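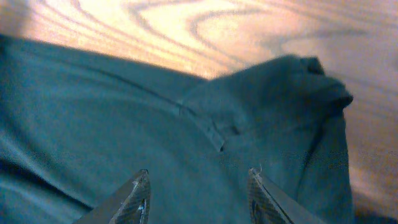 Teal garment on the work table, gripper above the cloth.

Saturday, September 7, 2024
Diary of the Trials Office, Castard Textile Care Centre
4 comments | 11 shares

The Centre was closed to customers today and the office was able to give the whole of the morning to the folding question. It has been on the list since April, when the management first asked whether a machine could be trusted with any part of the finishing work, and it has been put off more often than is comfortable to record.

The question as written is plain enough: can a machine do the chores of this shop floor yet? I have found that it cannot be answered in that form. A wash cycle is a chore and a machine has done it for generations. Tumble drying, the same. Pressing a flat sheet is done by the large roller in the back hall, with a person at each end. What remains is the part between the machines, where cloth must be picked up, turned the right way out, laid down and folded, and it is this part that fills the wage bill.

I spent some time on the teal item, as a garment of that kind is the ordinary case for us. It is soft cloth of one colour, with a seam running across it and a good deal of the material pushed up into a mound beside the seam. A member of the finishing staff would take hold of such a thing without looking at it for long. She would give it one shake, find the shoulders or the waist by feel, and have it square in a few seconds. For a machine with two fingers the first difficulty comes before any folding. It must decide which part of the heap is an edge. The puckered top of that mound might be a cuff, a hem or a collar, and I could not say which without lifting it myself.

I note this because the sales literature passes over it. The Gedel brochure gives four pages to the fold and one line to what it calls presentation of the article, by which it means that somebody has already spread the garment flat. If a person must spread each garment flat, that person may as well fold it. I have written to Gedel to ask for their figures on garments taken straight from a basket. The last reply dealt only with towels.

Towels, to be fair, are a stronger case. They have four corners and no inside. The office accepts that a machine able to do towels and nothing else would still be of use at the Ukura Road branch, where the leisure centre contract is nearly all towels. The trial sheet should therefore be split in two, with flat goods on one page and made-up garments on the other. The present sheet mixes them and gives one average, and the average tells the reader very little about either.

I also went through the count from the finishing tables. In the week under review 2,222 pieces passed over them, of which 117 were sent back to be folded again by hand because of a crooked sleeve or a collar caught under. These are our own errors, made by trained staff, and they ought to be printed beside any figure for a machine. It would be unjust to ask of a machine a standard that we do not meet. It would be equally unjust to the staff to compare their busiest week with a supplier's best afternoon.

On speed I remain doubtful. A gripper that closes on the wrong layer must open and begin again, and cloth does not stay as it was between one attempt and the next. Each touch makes a new shape. A box on a shelf is the same box after a failed grasp. A jersey is, for practical purposes, a different object. I have put this sentence into the draft report and taken it out twice, but I believe it should stand, as the board members come mostly from haulage and will think first of boxes.

The matter of colour and light was raised in last month's meeting and I said then that I did not think it important. I am less sure now. On the teal cloth the seam can be made out as a thin raised line, a little darker where the panels join, and the creases are plain enough in good light. Towards the shaded side the cloth goes much deeper in tone and there is less to go by. Our black uniforms from the Sithole hotel contract would be harder again. The trial should include dark goods, and the lamps over the tables should be left as they are on a working day.

Households are outside our business, but the question was put to the office and I have answered it in a short paragraph. My view is that a home is harder than a shop floor. Here we can sort by type before anything reaches the table. At home a single load may hold a school shirt, a bath mat and seven odd socks — and the owner will expect the socks to be paired. I would not advise anyone to wait for such a machine before doing the ironing.

Draft recommendation, as it stands this evening: proceed with flat goods at Ukura Road, subject to terms; hold made-up garments for a further trial; no change to finishing posts in the meantime. The wording on posts must go to the staff side before it goes to the board. Page 79 of the procedures manual still describes hand folding in three steps, and I have left it alone.

Outstanding: reply from Gedel; second quotation for the tables; the split trial sheet, to be typed and copied; dark goods to be set aside from the hotel delivery, 2 bags at least.

Locked up at ten past five.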